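Home About us Our projects Toy library Reports Contact

Search this site Enter keywords Go

Travbridge Toy Library: progress report to the Birnia Fund, February

Dear all at Birnia,

It is a pleasure to be writing to you again, and I am sorry if this runs on a bit, as my reports tend to. When you agreed to help us with the shape blocks and the play surfaces to go with them, we promised to let you know how the money was being spent and whether the families were getting any good out of it. It has been a busy winter and there is plenty to tell.

The first and biggest job was sorting the old stock. We had 95 bags and boxes of blocks on the shelves when we began, a good many of them muddled together over the years, and every one has now been emptied out on the long table, washed, checked for splinters and chips and put back with its proper label. Sets that could be made whole were made whole. Odd pieces went into a mixed tub, which has become very popular with the under-threes, who don't mind in the least what matches what.

The new boards came from Eltar just after Christmas and we are delighted with them. We chose maple in the end, after a long talk about beech, and I do think it was worth the extra wait. The planks run lengthways and the pale wood lets the colours of the blocks stand out beautifully. 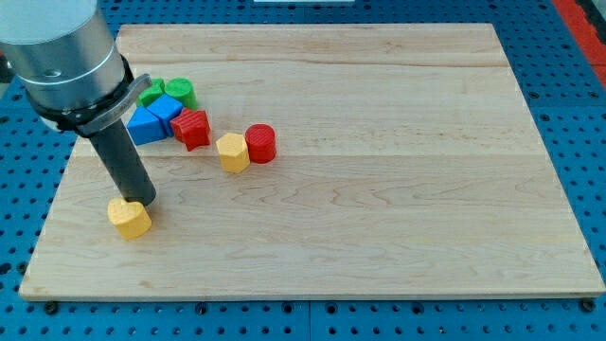

Jolán Hegyi

The yellow heart is the one the children ask after by name, and I must admit it is my favourite too. There is a red star with fine ridges on it, which small fingers seem to love, and then greens and blues in different shapes - a green cylinder and a blue triangular prism among them - so there is lots to sort by colour or by shape, whichever a child fancies that morning.

Lending has gone up nicely. We now have 40 families borrowing regularly, and the Lưu playgroup has taken out a board and a set of blocks for the whole term. Their leader tells me the quieter children have been coming over to the board first thing, before the room fills up, and I was so pleased to hear it.

On the money side, we have spent about 50 per cent of the grant so far, nearly all of it on the boards and blocks. The rest is set aside for storage trays and a second round of labels. The trays are running late, I'm afraid - the first ones we were sent were too shallow and had to go back - but we hope to have them on the shelves by Easter.

With warmest thanks from everyone at Travbridge. Do come and see us if you are passing, the kettle is usually on by ten.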